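Plivbridge Knitwear Care and Storage Guide
Section 4: Folding heavy knits on a bed
Revised 2008-09-23

4.1 Before you start

Cable knits are a joy to wear and a nuisance to put away. All that lovely raised pattern makes the fabric thick, and a thick jumper folded in a hurry comes out of the drawer in October with a ridge straight across the chest. Laying it out properly first makes all the difference, and once you have done two or three you'll fly through the rest of the pile!

You will need:
A made bed, with the cover on
The jumper, fully dry
A Vurnness storage box (the 60 litre size takes a good winter's worth)
Plain tissue paper, if you like it — lovely for pale colours

CAUTION: Take off rings and bracelets. A cable is easily snagged and a pulled loop is fiddly to put right.

4.2 Laying out

1. Smooth the bed cover with the flat of your hand. It needn't be perfect, but a big lump underneath will push the knit out of line.

2. Lay the jumper on the bed, front upwards, with the neck towards the pillows and the hem towards you.

3. Take hold of the body on both sides, just under the arms, and ease it straight. Don't pull from the shoulders or the cuffs.

4. Look down the cables. They should run from shoulder to hem without leaning. If they lean, slide a hand inside the body and shift the back layer until the front settles.

5. Bring each sleeve out at a slant, away from the body. Raglan sleeves have a seam running down from the collar at an angle, so let them lie the way the seam wants to go.

6. Check the top of each sleeve. The knit likes to double over on itself there, and a flap left underneath will turn into a hard crease. Lift it and lay it back down flat.

7. Pat the hem ribbing into its natural shape. It may curve a little. Leave it be.

NOTE: Ribbing is meant to be narrower than the body on many jumpers. Stretching it out to match will only make it baggy.

4.3 Folding

1. Turn the jumper over so the front faces the bed, and smooth it again.

2. Fold one side in towards the middle, sleeve and all. Fold the sleeve back down so that it points to the hem.

3. Do the same on the other side. The two edges can meet or overlap slightly. With very chunky cables we prefer them just meeting — less bulk down the centre.

4. Lay a sheet of tissue across the middle, if using.

5. Bring the hem up to the collar in one loose fold. Heavy knits go in half. Fine knits can go in thirds (see Section 5).

6. Turn the whole thing over, slide both hands underneath and lift it into the box. Collar upwards is best, so you can tell your crew necks from your polo necks at a glance.

CAUTION: Do not press down on the pile to get the lid shut. If it won't close, start another box.

4.4 Tips from our testers

Yi-an Ki, who tried these steps on a very full wardrobe, recommends laying out the heaviest jumper first and putting it at the bottom. Good advice, and we've used it ever since.

Fuzzy or heathered yarns pick up lint from a fleecy throw in no time. A smooth duvet cover is a much better surface.

If the jumper has been on a hanger, leave it laid out overnight before folding. The shoulders often relax a surprising amount.

4.5 If something goes wrong

The fold springs open: the sleeves are probably bunched inside. Go back to 4.3, step 2.

There is a lump near the shoulder: see 4.2, step 6.

The cables look twisted after folding: open it out and straighten the back layer. Worth the extra minute.
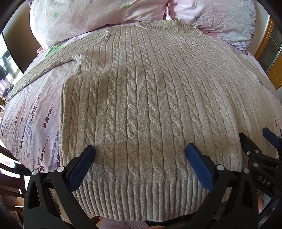

Fig. 4a. Cable-knit jumper laid out front upwards, neck to the pillows. Note the fold near the top of the sleeve (4.2, step 6).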